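Udance (musical)

Udance is a stage musical in two acts, set in a dance hall in the fictional river town of Plotberg. It was developed by the Zornano Theatre Company and first staged at the Mondal Playhouse, a 300-seat house, where it opened in June and played a limited run. The show later went on a regional tour in a revised version. It is sung through for most of the first act, with longer spoken scenes in the second.

The title is the name of the dance hall in the story, taken from a painted sign that once read "You Dance Here" and lost most of its letters in a flood.

Background

Zornano began as a touring revue company and had mostly produced concert evenings and short cabaret pieces before Udance. The show grew out of a song cycle performed by the company in rehearsal rooms and church halls. The cycle had 11 songs, of which seven were kept in the full musical, some with new lyrics.

The first workshop had a cast of six and a single piano. The story at that stage was told entirely by the hall's manager, looking back as an old woman. A second workshop brought in the younger characters as speaking roles and moved the older manager to a framing scene at the start of each act. The framing scene before Act Two was cut during previews and restored for the tour.

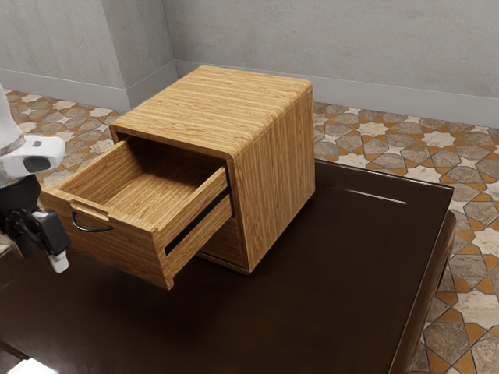

The company chose the Mondal Playhouse for its thrust stage, which let the audience sit on three sides of the dance floor. A larger theater was considered for the premiere and turned down on cost. Much of the choreography was made for that space and had to be reworked when the show moved to theaters with a proscenium.

Synopsis

Act One

The manager of the Udance hall learns that the building's lease will end after the summer season. She keeps the news from the staff and announces a dance marathon with a cash prize of 3000 dollars, money the hall does not have. Couples arrive from the town and from the farms upriver. Among them are a ferry pilot and a seamstress who have never met and are paired by a drawing of names.

As the marathon goes into its second night, the bandleader finds the lease papers and confronts the manager. She persuades him to keep playing. The act ends with the number "Hold the Floor," during which half of the couples drop out one at a time.

Act Two

The remaining couples have been dancing for more than two days. The ferry pilot admits to the seamstress that he entered to pay off a debt and plans to leave town when the contest ends. The bandleader tells the dancers that there is no prize. Some walk out, and the others decide to finish the marathon and sell tickets to the last night themselves.

The final night brings in enough to pay the winners, although not enough to save the hall. The seamstress wins after the pilot steps off the floor on purpose. In the closing scene the older manager returns alone and the band plays the opening waltz again without singers.

Musical numbers

The order below is that of the Mondal Playhouse production. Reprises are left out.

Act One
"Opening Waltz"
"Letters on the Sign"
"Draw a Name"
"Upriver"
"One More Season"
"Hold the Floor"

Act Two
"Second Morning"
"What I Owe"
"No Money in the Box"
"Tickets at the Door"
"Step Away"
"Last Waltz"

"Upriver" was replaced on tour by a new song for the ferry pilot, "Low Water." Some later productions have used both.

Orchestration

The original scoring is for seven players: piano, violin, clarinet doubling alto saxophone, trumpet, trombone, double bass, and drums. The band sits on stage in costume, and the bandleader is a speaking part usually played by an actor who also plays trumpet or clarinet. A reduced version for piano, bass, and drums is available to schools and small theaters.

Productions

Mondal Playhouse

The premiere production ran for 107 performances, including previews. It was extended once. The running time was roughly two and a half hours with one intermission. A cast of 14 played all roles, with the ensemble covering both marathon dancers and townspeople.

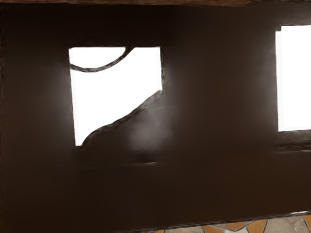 Regional tour

The touring version opened after a short break with most of the original cast. The set was simplified so that it could be put up in a single day, and the raised bandstand was replaced with a low platform on wheels. The older manager's second framing scene was put back, and about ten minutes were taken out of the marathon sequence. The tour ended early when several of its booked theaters closed.

Concert version

Zornano presented the score in concert form as a streamed performance on 2020-12-19. The singers performed at music stands, and a narrator read linking text in place of the spoken scenes. "Upriver" and "Low Water" were both included.

Reception

Local reviews of the premiere were mostly favorable. Writers praised the on-stage band and the length and difficulty of the "Hold the Floor" sequence. The second act drew more mixed comments, with some reviewers finding the ferry pilot's story thin next to that of the manager. Notices for the touring version generally found the shorter marathon sequence easier to follow, though the loss of the thrust stage was often mentioned.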